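Saseck Fund, workspace refit grant
Progress report no. 2, June 28, 2020
From: Botond Dudás
To: Ľudovít Bednárik

Ľudovít, quick one as promised, full accounts to follow in August. Sorry for the shape of it, moving things between rooms all week.

Where we are

Ornent building, ground floor. Old carpet out, new floor down everywhere except the corridor. Painting finished. Electrician came back twice for the sockets by the window, now signed off. 17 desks delivered from Sarpong, all assembled. Two had scratched tops, replacements came without any argument.

Chairs slower. 43 ordered, first batch in, rest promised but no firm date. I've called them, will call again. The ones we have are going to the desks as they come out of the boxes. We went with armrests after all, you'll remember the discussion. Costs a bit more per chair but people asked for them and I think they were right.

Black chairs, white desks, light brown wood-look floor. Pretty plain, but it goes together well and the room feels a lot brighter then it did.
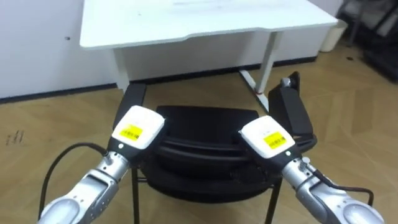
Money

Furniture line is $353 over, all of it the armrests. Covered from what we saved on paint. No change to the total, so I'm not asking for anything, just need your OK to move it between lines. An email is fine.

Rakum invoice for the flooring is in and checked. Paying it this week.

Still to do

Corridor floor, 4 days' work once they can start
Rest of the chairs
Blinds (quote recieved, a bit high, asking for another)
Door closer on the back entrance, keeps slamming
Labels for the desks

Only real worry is the chairs. If the second batch slips past mid August we open with some of the old ones, not pretty but they work. Will let you know as soon as I have a date from them.

Botond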